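Unit 4: Shelf Space and Stock Rotation
Course notes, Introduction to Retail Operations
Instructor: Anum Mughal

Reading before class: the Boment case, first part only. The second part is for Unit 5.

1. Facings

A facing is one unit of a product visible at the front of the shelf. If three packs stand side by side, the product has three facings. Packs behind or on top of those add to the stock on the shelf but do not change the number of facings.

Facings matter for two reasons. More facings make a product easier to find, and they let the shelf hold more before it has to be filled again. The first effect falls off quickly. Going from one facing to two usually does more for sales than going from five to six.

Shelf capacity is worked out as:

facings x units deep x units high

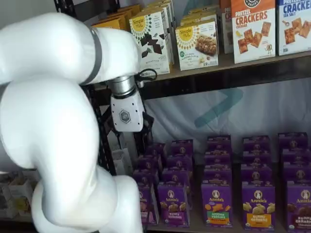 Capacity should be compared with sales between two fills. If a cracker sells 50 units between fills and the shelf holds 40, the shelf will be empty part of the time even when there is plenty in the back room. This is called a shelf stockout, and it is recorded separately from a store stockout, where there is no stock in the building at all. Students mix these up on the midterm every year. Check which one the question describes before you start calculating.

2. Case pack and the back room

Goods arrive in cases. If a case holds more than the free space on the shelf, part of the case goes back to storage. Opened cases are the main source of lost and miscounted stock – they get pushed behind full ones and are found after the date has passed.

The usual rule is that shelf capacity should be at least one case plus the minimum you want on display. For a case of 11 with a display minimum of 4, the shelf should hold 15.

Boment did not follow this rule for its snack aisle. Its planner, Yaw Kwofie, gave every flavor the same width so the aisle would look even. The slow flavors had too much room and the fast ones ran out by mid-afternoon. We will go through his revised plan in class.

3. Rotation

First in, first out (FIFO): the oldest delivery is sold first.

First expired, first out (FEFO): the unit with the earliest date is sold first.

For most dry goods the two give the same result. They differ when a supplier sends a late delivery with an earlier date than the stock you already have. In this course, use FEFO for anything with a printed date unless the problem says otherwise.

To rotate by hand, pull the old stock forward, place the new stock behind it, and check the dates on the front row. Shelves that load from the back make this easier but cost more and need an aisle behind them.
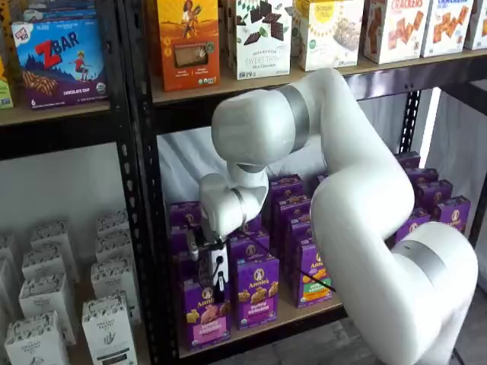

Common errors in rotation:
- New stock placed in front when the aisle is busy
- Two dates mixed in one row
- Top layer filled without moving the layer under it
- Dates read in the wrong order (day and month switched on imported goods)

4. Terms to know

Planogram – a drawing that shows where each product goes and how many facings it gets
Dead stock – stock with no sales over a set period
Shrink – the gap between recorded stock and counted stock
Fronting – moving units to the front edge so the shelf looks full; also called facing up

Fronting does not add stock. A fronted shelf can hide a low count, so count before you front.

5. Problem set 4

Problem 1. A tea sells 400 units in July. Using 31 days, find average daily sales. The shelf has 2 facings, 6 deep and 1 high. How many full days of sales does it hold?

Problem 2. Redraw the Boment snack aisle with facings in line with sales. Keep the total width the same.

Problem 3. In one paragraph, explain why a store might keep a slow product on the shelf.

Hand in on paper or send to Hussam Kanaan, who is grading this unit. Due January 25, 2025.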